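Carpet or hard floor? Noise in the Brondum study rooms
Student project report, draft for February hand in

Why I picked it. Everyone moans about the study rooms being loud, but the moaning is always about the same ones. Brondum has carpet on the upper floor and vinyl downstairs. Wanted to know if the floor makes any difference or if its just who sits where.

What I did. Sound readings in 2 rooms, one carpeted, one not. Phone app called Zovik, free version, so not lab quality. Readings taken mid-afternoon, phone on a desk, 30 seconds each. Then a short questionnaire on paper – would of been better online but the form kept logging people out.

Results. Downstairs was louder nearly every time. Chair legs were the worst thing by far, voices not so much. Upstairs you get a dull thud when someone drops a bag and thats it. People also wrote that the carpet room felt warmer, which I hadn't asked about.

Problems. The rooms are not the same size. Downstairs has a big window on the road and I couldn't shut out the buses. Also I lost 3 readings when the app closed itself, so the afternoon set is thin.

Cost. Felt pads for the chairs came to £300 on the Cledida price list. Recarpeting would be far more, no proper quote yet. Thambiah do carpet tiles but never answered my email.
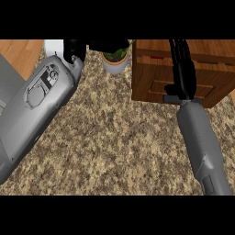 So my recomendation is pads first, then measure again with the same app and at the same time of day. If downstairs is still loud after that, ask for a carpet quote.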